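首页 / 厨房收纳 / 粉类与干货 / Itley 凸纹透明罐

Itley 凸纹透明罐,红色旋盖
货号 2439
容量 382 毫升
一组 4 只,罐与盖各 4 件
有现货

概述

Itley 是一款小号的塑料密封罐,罐身透明,外面有一片一片凸起的花纹,摸起来像鳞片。盖子是红色的,旋转打开,里面有一层浅色的垫片。我们店里用它装奶粉、糖粉、淀粉和磨细的香料,也有顾客拿它装扁豆和茶叶。

这个罐子的设计比较简单。它没有量杯,没有按钮,也没有抽气的泵。我选它进店的时候,主要看了三件事情:罐口能不能放进一把普通的汤匙,手上有一点油的时候能不能拧开,还有洗完以后角落里会不会留下粉。这三件事它都做得让我满意,所以它从去年十二月开始留在我们的目录里。

罐子适合放在台面上每天使用。如果您家里的奶粉或者面粉是大袋买回来的,可以把大袋收在柜子里,只把一两个星期要用的量倒进小罐。这样大袋打开的次数少一些,粉也不容易吸潮。

规格

产品名称:Itley 凸纹透明罐
货号:2439
每只容量:382 毫升(装到罐口下沿)
每组数量:4 只
罐身:透明塑料,外侧凸纹,内侧光滑
罐盖:红色塑料旋盖,内有浅色垫片
形状:圆柱形,平底
可以装:粉类、细颗粒、干豆、茶叶、糖、盐
不可以装:热的液体、碳酸饮料、油炸后没有放凉的食物
洗碗机:罐身不建议,罐盖不可以
微波炉:不可以
冷冻:不可以
冷藏:可以

关于花纹

有些顾客问我,凸起的花纹会不会让人看不清里面还有多少东西。白色的粉看得很清楚,在罐子外面能看到粉的高度,只是边线有一点弯曲。深色的东西,比如可可粉和红茶,也没有问题。比较难分辨的是颜色接近的两种粉放在一起,例如糖粉和玉米淀粉,这种情况请您还是贴一个标签。

花纹只在外侧。内侧是平的,用刮刀或者布可以一直擦到底。花纹的好处在手湿的时候最明显,因为罐子不大,一只手就可以握住,凸起的地方给手指一个停留的位置。我的手比较小,我也能握稳。

标签贴在凸纹上不太牢。纸标签过几天就会翘起来。我建议把标签贴在盖子的顶面,或者用油性笔直接写在盖子上,以后用酒精可以擦掉。如果您把罐子放在比视线高的架子上,请在盖子的侧边写字,这样从下面也能读到。

从自封袋倒进罐子

很多粉类食品回家以后,会先装在带拉链的透明袋里。从袋子直接倒进小罐,听起来很容易,可是第一次做的人常常把粉撒在台面上。我们在 Skindale 的店里演示过很多次,下面是我们自己的做法。

先把罐子和盖子洗干净,完全晾干。罐子里面有一滴水,奶粉就会在底部结成一块,以后很难挖出来。盖子打开以后,里面朝上放在旁边,这样垫片不碰台面。

把罐子放在平的地方。请不要一只手拿罐子,另一只手拿袋子,因为袋子需要两只手。

拉链不要全部打开,只开一个角。开口小,粉出来就慢,您有时间停下来。开好以后,一只手捏住这个角,让它低下来,对准罐口。另一只手拿住袋子对面高的那一头,慢慢抬起来。粉会沿着袋子的斜面滑下去。

如果粉停住不动,用手指在袋子外面轻轻弹两下。请不要用力挤,挤的时候粉会和空气一起冲出来。奶粉特别容易这样,它很轻。

倒到罐口下面一指宽的地方就停。太满的话,下次放汤匙进去会溢出来。停的时候先把高的那一头放低,再离开罐口,然后抹一下拉链的槽,让槽里没有粉,袋子才关得紧。

最后用干布擦罐口的螺纹,再拧上盖子。螺纹里有粉的时候,盖子会发出沙沙的声音,也关不到底。
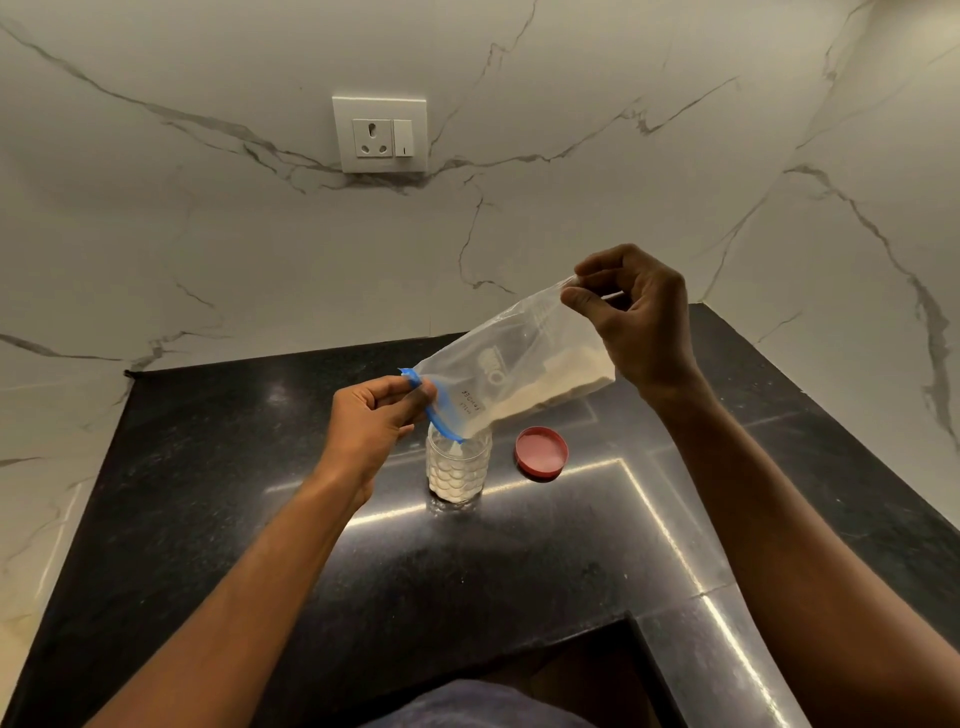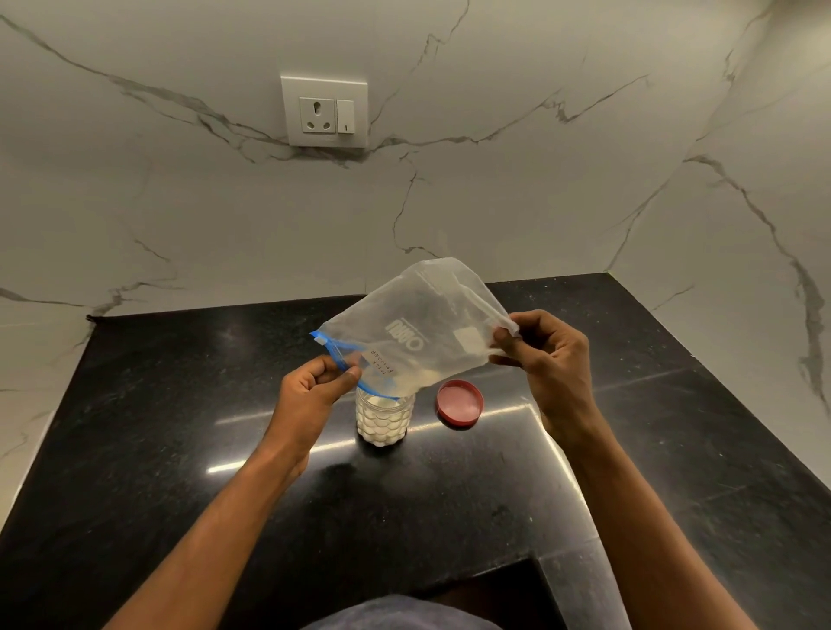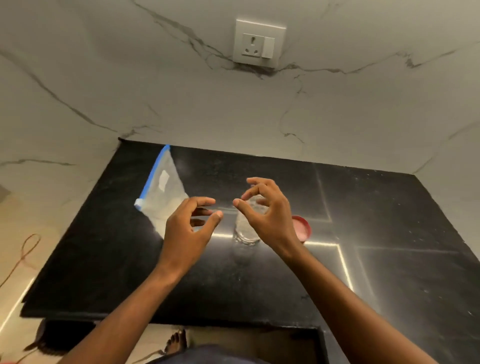 蓝色封条的透明自封袋与透明容器,黑色石材台面

袋子和罐子怎么配合

罐子每组有 4 只,不过不是每个家庭都会马上全部用到。我自己的习惯是两只装正在吃的东西,一只空着备用,一只放在水槽旁边装盐。空着的那只很有用处。旧的粉还没有吃完的时候,新的粉可以先倒进空罐,等旧的吃完再洗旧罐。新粉和旧粉不要混在一起,混了以后您就不知道它是什么时候开的。

大袋上的保质期请抄下来。您可以写在盖子里贴的小纸条上,也可以拍照。奶粉开封以后的保存时间,请按照奶粉包装上的说明,我们的罐子不能让它延长。

自封袋上用记号笔写名字是一个好办法,但是请在袋子还是平的时候写,装满以后袋面不平,字会很难看懂。写两个地方更好,一个靠近拉链,一个靠近袋底,这样袋子倒着放也认得出来。

我们店里也卖 Rennie 自封袋,它和这款罐子没有成套的关系,只是有些顾客喜欢一起买。您用家里已经有的袋子也完全可以。

适合放多少

很多人按照毫升来买罐子,可是粉类在包装上写的是克,所以不好比较。同样是 382 毫升,装细盐会很重,装奶粉就轻得多。速溶的奶粉颗粒比较大,中间空气多,装进去的克数更少。我不愿意在这里写一个固定的克数,因为每一家的粉都不一样。最可靠的方法是把您常用的粉倒进一个量杯,看它占多少毫升。

如果您家里每天有几个人喝奶粉,这个罐子可能偏小,您隔几天就要重新倒一次。这种情况请看我们的 Andar 系列,它的罐身更高,盖子也是旋盖,但是没有花纹。如果只是早上在咖啡或者茶里放一匙,Itley 的大小刚刚好。

清洗和保养

第一次使用之前,请用温水和一点洗洁精洗罐身和罐盖。新的盖子有一点塑料的味道,打开放一个晚上会散掉。

平时洗的时候,用软的海绵。钢丝球会在透明的塑料上留下很细的线,时间长了罐子看起来像有雾。花纹之间如果有油,可以用旧的软毛牙刷刷一下,一圈就够了。

水不要太热。手能放进去的温度就可以。

盖子里的垫片可以取出来。用指甲从边上轻轻抬起,它就会松开。垫片后面有时候会进一点粉,请每个月看一次。装回去的时候,平的一面朝外,用拇指沿着边压一圈。

晾干的时候罐口朝下放在架子上,盖子单独放。罐口朝下直接放在台面上的话,里面的水汽出不来,第二天还是湿的。着急用的时候可以用厨房纸擦,然后再等半个小时。

如果罐子里留下了香料的味道,放两匙小苏打,盖上盖子过一夜,再洗掉。咖喱和姜黄的颜色会进到垫片里面,这个洗不掉,不影响使用。我建议装姜黄的罐子以后一直装姜黄。

台面上的奶粉怎么擦

这个问题和罐子没有直接关系,但是经常有人写信来问,所以我也写在这一页。奶粉撒在抛光的石头台面上,请先用干的布或者干的小刷子把它收起来,再用湿布。先用湿布的话,奶粉会变成一层黏的膜,干了以后在深色的台面上特别明显,灯一照就看到一条一条的印子。已经有膜的时候,用温水多擦两次,最后用干布收尾。

倒粉之前在下面铺一张烘焙纸也很方便。结束以后把纸对折,撒出来的粉从折线滑到水槽里。

安全说明

罐盖对小孩子来说不难打开。它没有儿童锁,请不要用来装洗衣粉、药片或者清洁剂。它的样子像食品罐,装了别的东西容易被误会。

请离开炉火和烤箱。塑料靠近热源会变形,变形以后盖子关不紧。

请不要在罐子里放热的食物马上盖盖子,里面的水汽会让盖子吸住,很难打开。如果已经吸住了,把罐子放到常温,用一块橡胶布包着盖子拧。

罐身有裂纹的时候请不要再装食品。

包装和配送

每组 4 只装在一个纸盒里,罐子之间有纸板隔开。盖子已经拧在罐子上。盒子里没有塑料泡沫。说明书是一张小纸,正面中文,背面法文和葡萄牙文。

收到以后请打开盒子检查。如果罐身有裂,或者盖子拧不到底,请拍一张照片发给我们,并写上您的订单号和货号 2439。我们会补寄有问题的那一只,您不需要把整组退回来。

没有使用过的产品可以退货。已经装过食品的罐子我们不能收回,请您理解。

盖子和垫片都可以单独购买。单独的盖子只有红色。以前我们有过白色的盖子,现在已经没有了。

这一批一共进了 2000 组。卖完以后还会再进,不过下一批的红色可能会深一点点,如果您希望厨房里的盖子颜色完全一样,请一次买够。

顾客常问

罐子可以叠起来吗?
可以叠两层。盖子的顶面是平的,罐底也是平的,但是没有卡住的槽,所以请不要叠三层,也不要叠在会震动的冰箱上面。

可以放在冰箱里吗?
可以冷藏。从冰箱拿出来以后,请等罐子外面没有水珠了再打开,不然水汽会进到粉里。

倒的时候需要漏斗吗?
大部分的粉不需要。开一个小角的自封袋已经很像漏斗了。如果您要从纸袋或者很硬的包装里倒,用漏斗会干净一些,请选出口宽的那种,窄的漏斗会被奶粉堵住。

盖子拧紧以后把罐子倒过来,会漏吗?
干的粉不会漏。水会慢慢渗出来,所以不适合放在包里带汤或者饮料。

普通的玻璃杯能不能代替罐子?
临时放一会儿可以,例如您正在洗罐子的时候。没有盖子的杯子放不了很久,粉会吸收厨房里的味道和水汽。

花纹里面的灰尘怎么办?
用湿布包着手指转一圈。放在炉子旁边的罐子要擦得勤一点。

顾客来信

Florian Huet 写道:“我买了两组,一组在家里,一组在工作室的小厨房。家里的那组用来装糖和奶粉。我喜欢盖子的颜色,早上没有睡醒的时候也找得到。缺点是标签贴不住,我后来全部写在盖子上。还有,如果可以有大一号的就更好了,我的面粉每次都只能倒进去一点。”

我的回答:谢谢您的来信。大一号的我们已经问过工厂,现在还没有答案。装面粉请您先看 Andar 系列里高的那一款。

另外一位没有留下名字的顾客说,她的盖子用了一段时间以后拧的时候有声音。我们通了几次信,后来发现是螺纹里有糖的颗粒。用温水泡十分钟,声音就没有了。如果您的盖子也有声音,请先这样试一下,再和我们联系。

一起看的产品

Andar 高身透明罐,无花纹,旋盖
Rennie 自封袋,中号
长柄量匙,不锈钢
软毛瓶刷,可更换刷头

本页文字:Jussara Pacheco,厨房收纳部
中文不是我的母语,如果有写得不清楚的地方,请写信告诉我,我会修改。
门店地址和营业时间请看“联系我们”一页。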